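Sondwood Oval Steel Serving Dish

Plisar Table and Kitchen > Serving > Dishes and trays

Item 400-7
Maker: Sondwood
Material: stainless steel
Shape: oval, with a raised rim and recessed center
Sold: singly or in sets of 2
Availability: in stock, ships from the Morkudow warehouse

The Sondwood oval is a plain serving dish for home tables, small cafes and catering counters. It has one piece of steel and no handles, feet or separate parts. The rim stands a little above the center, so sliced meat, roasted vegetables or bread rolls stay put when the dish is carried, and a small amount of dressing or juice will not run off the side.

The dish weighs 400 grams. It will hold up to 2 kilograms of food if the weight is spread over the center. For a whole roast or anything heavier, use the Nkosi deep platter, which is made from thicker steel and has side handles.

Use

The dish can be used for hot or cold food. It may be kept in a low oven to warm before serving. Steel heats up fast and the rim gets as hot as the center, so carry a warmed dish with dry cloths or mitts and put it down on a mat. Do not use it in a microwave or directly on a burner. It is not meant for baking, and strong uneven heat can warp it.

For cold food, put the empty dish in the refrigerator until you are ready to fill it. Oysters and shrimp can be served on crushed ice, but the recess is shallow and the melted water has to be poured off during a long meal.

The same dish is often bought as a tray for small things: salt and pepper, oil bottles, cups for a coffee corner, keys by the door. It fits flat against the table and can be wiped under quickly.

Cleaning

Wash with warm water and ordinary dish soap before first use. A thin film of polishing oil may be left from the factory, and it comes off in one wash. The dish is dishwasher safe. Water spots show on the shiny surface, particularly where the water is hard. Drying with a soft cloth straight after washing takes care of most of them, and a little white vinegar removes the rest.

Do not use steel wool or scouring powder. Fine scratches will appear with normal use and are not covered by the warranty. Do not leave salty or acidic food standing in the dish overnight. It can leave small dull marks in the surface.

Storage

Dishes of the same size nest. Put a sheet of paper or a thin cloth between them if you want to keep the shine. Catering customers usually store them in stacks of 7, which is also how we pack them by the carton.
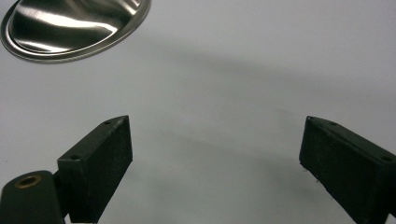

Page last changed: January

On a white tabletop the steel picks up a lot of light. Bright streaks run across the middle, with gray and black reflections next to them, and the inside edge of the recess has a slightly wavy line. Customers who want less shine should look at the satin version, item 400-2, which costs the same and has the same rim.

Ordering

Single dishes and sets of 2 can be ordered through this page. Carton orders go through the trade desk. Trade customers ordering 800 pieces or more can have a name or mark stamped on the underside, and stamped dishes cannot be returned.

Unused dishes in their original wrapping can be sent back for a refund. Please put the packing slip in the box. If a dish arrives bent or with a sharp spot on the rim, do not use it. Write to us with the order number and we will send another one.

Trade desk contact: Mehrangiz Ansari, Plisar Table and Kitchen

Related items
Nkosi deep platter with handles
Sondwood oval, satin, item 400-2
Sondwood serving tongs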